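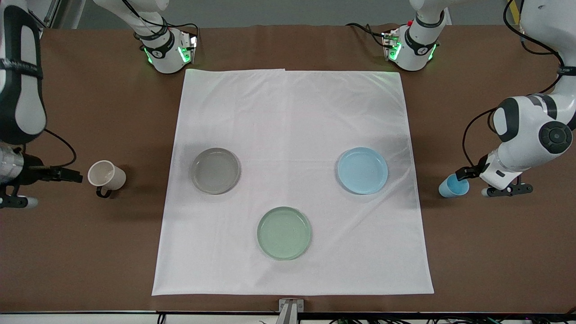

Drei Teller auf dem weißen Tuch, links und rechts davon je ein Becher.

Geschirr für das Frühlingsfrühstück gesucht

Am Donnerstag haben Jadwiga Baran und Nikola Adamczyk im Gemeinschaftsraum von Prundholm die Schränke durchgesehen. Für das Frühstück im April fehlt uns noch einiges, vor allem flache Teller und Becher mit Henkel. Im letzten Jahr mussten wir zwischendurch spülen, weil an den hinteren Tischen nichts mehr übrig war.

Das Geschirr muss nicht zusammenpassen. Hellblau, Grau und Mintgrün sehen auf Weiß gut aus, andere Farben nehmen wir genauso gern. Angeschlagene Stücke bitte zu Hause lassen. Wer etwas zurückhaben möchte, klebt einen Zettel mit Namen auf die Unterseite – am besten Kreppband, das hält auch beim Abwaschen.

Tischdecken sind genug da. Sie werden vorher noch gebügelt, dafür suchen wir 2 Leute mit eigenem Bügeleisen. Zdzisław Kwiatkowski bringt das Bügelbrett mit.

Abgabe ist jeden Donnerstag ab 17 Uhr in der Küche, die Kisten stehen neben dem Kühlschrank. Größere Mengen holt Ashraf Mahrous auch ab – bitte vorher kurz anrufen. Für Kaffee, Brot und Aufschnitt sind etwa 400 Euro eingeplant, neues Geschirr wird davon nicht gekauft.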